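I own far too many bottles. Hand lotion, sunscreen, the good shampoo, the backup shampoo (you never know!), and for years they all lived in one heap under my bathroom sink in Kandville. Then one morning in March I knocked over the lot reaching for a sponge, and that was it, I was getting organized.

My neighbor Győző Szénási swears by clear boxes. He has 42 of them, all from the Hartono store on the highway, and he will show you every one if you let him.
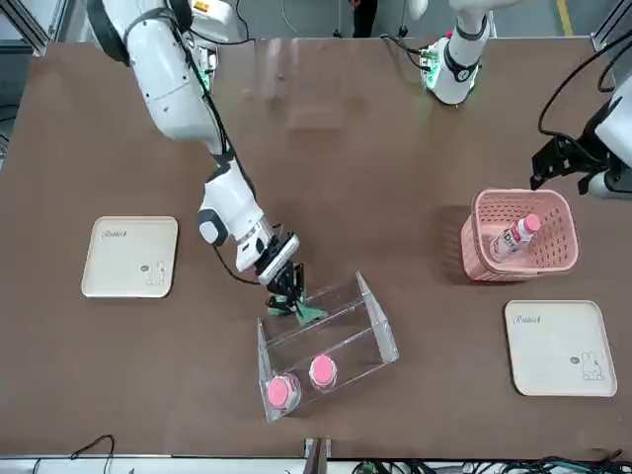
TRENSIDE MAGAZINE | Home & Habits Desk

Two bottles lying down in a clear acrylic box, pink caps to the front, and you know what you've got at a glance. I love that. The pink basket has its charms too, with all those little openings, but a bottle in there ends up leaning whichever way it likes, and once you toss in 5 or 6 more you're digging again.

So my rule now is boxes for the things I use daily and baskets for the spares. Lay the bottles flat, caps toward you, and check that the lids are tight first (I learned that with conditioner). Measure your shelf before you shop, too – mine turned out to be an inch too shallow and I had to drive back to exchange everything.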